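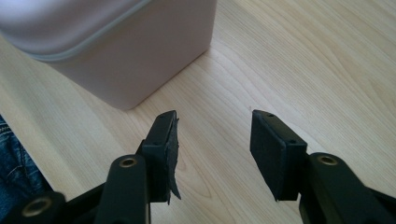
Budget for hand-held grippers: what do we need besides the grippers?

Plurport Help > Robotics > Buying and Planning
Last updated: January

Kvido Mikuš
I must prepare a budget for a second station at our workshop in Bredalstead. The task is opening and closing a plastic storage box on a table, with one hand-held gripper in each hand. On one gripper the foam pad of the left finger is torn and a piece of it hangs down. The offer I received is $1,004 for the pair, without any spare parts. How much should I add for pads, and is it better to order them together with the grippers?
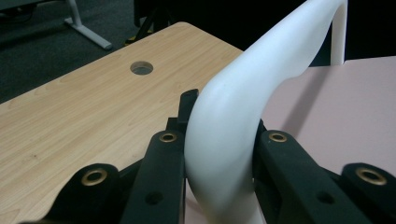

Can one set of spare pads serve both grippers?
One set serves both if the fingertips are the same model, so please ask the seller for the part number before you pay.

Felicidad Dimaculangan
Order together. We paid shipping two times and I regret it. Our pads were $19 per set, and I plan 20 sets for a year. Maybe for you it is too many. It depends on how hard the people squeeze. Smooth curved parts are a good test for the foam before you decide. 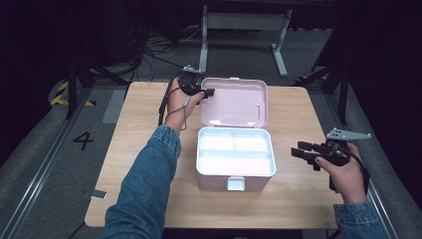

Posted in: Sestier Equipment Planning Team

Renato Evangelista
Do not forget the cables. They hang by the wrists during the work, so I put one spare cable for each hand on the list. For us the cables and the small screws came to $161. Also ask if the mounting plate on top is included in the price, in our case it was a separate line. The table and the box you can buy anywhere.

Wilfredo Maglaya
same problem here, following 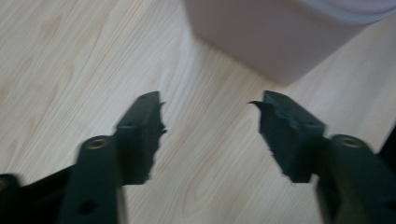
Related posts
- Farina starter kit: is the warranty worth the money?
- Renting or buying for a short project
- How to write a spare parts list for the purchasing office
- Foam or rubber for the fingertips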